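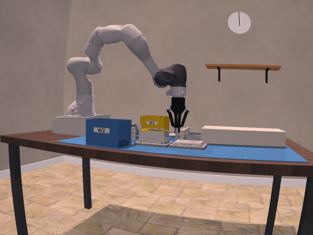

The Pellside bench in simulation, with the arm over the rack and the W2 box at the left.

If you've dropped into the Pellside shared workshop lately and wondered why one end of the room has gone so quiet, it's us. There are four of us squeezed round one laptop, arguing about where a pretend box should go on a pretend table.

We're building a sorting bench. The idea started in January, when the small-parts drawers finally got the better of me (I'd spent a whole evening looking for one spacer, and I found it in with the picture hooks). The workshop has had a secondhand arm from Sayce sitting under a tarp for ages, and the plan is to bolt it to a solid table and have it shift boxes and trays about so the rest of us don't have to. It's a slow sort of helper, but it doesn't mind doing the same job all night, and I do!

Before anyone picks up a drill, though, we wanted the whole bench working on screen. So for the past 10 weeks I've been putting it together as a simulated room, table and mat and all, and I'm pleased to report it's now good enough to show people. We call the project Limska. It was the name of a folder on my laptop and it stuck.

The boxes have very plain names. W1 is the one with the yellow top and W2 is the blue one, and both have their labels on the front in black letters. I'd started out with much longer names and kept mixing them up in the code, so short labels it is. If you're doing something similar at home, do that bit first. I lost most of a weekend to a typo in a box name, and I'm still a bit sour about it.

The arm's moves are written as a list of little jobs: go to here, come down, close the fingers, come up, go over there. Each one gets tried alone, then in pairs, then the lot in one go. We've done 49 full runs so far and I've kept notes on every one in an old school exercise book, which my family finds very funny. Plenty of those runs ended with something shoved off its spot. The usual culprit was the arm coming in too low on its way across, so now it goes up high and over, even when that looks like the long way round. It costs us a bit of time and I've stopped caring.

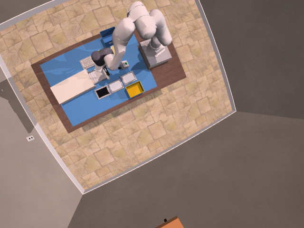 Looking down on a busier layout, with the row of trays and tablets across the mat.

We also have a fuller layout that we use for practising around clutter. Our real benches are never tidy, so it seemed silly to train on a bare one. I've grown very fond of the view from up high, because you can see straight away which gaps are too tight for the fingers and which items are sitting closer than you thought. From the side everything looks like it has loads of room. Several of us were caught out by that, me more than once.

The colour of the mat got more discussion than anything else at our last catch-up. We settled on blue because the pale bits show up well against it, and we've already got an offcut of blue rubber in the storeroom that should fit the real table with a trim. There was a strong push for green. Green lost.

Money, for those who've asked: the tabletop is coming out of the workshop's own timber pile, and the mounting plate is being cut for us by Pulstead, who've been very patient with my drawings. I sent them 2 versions with the bolt holes on the wrong side before we got to one that made sense. The plate is due in a fortnight or so, and then the table gets built, and then comes the bit I'm nervous about.
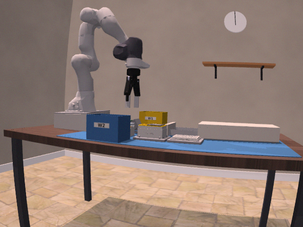 The nervous bit is getting the real bench to match the one on the laptop. On screen, a box is exactly where you put it. In the workshop somebody leans on the table to reach the kettle and it's a centimetre over. We're going to mark the corners of each spot on the mat with paint pen, and we'll leave a generous gap round everything to begin with. Nearly 15 people have said they'd like a go at writing a job for it, so there'll be a sign-up sheet on the door by the lathe.

You don't need to know any programming to join in. If you can write out a recipe, you can write out a move list, and one of us will sit with you for your first go. Laptops are welcome but there's a spare. We're in the back half of the workshop most evenings from seven, and the side door's the one to use, as the front one is still sticking.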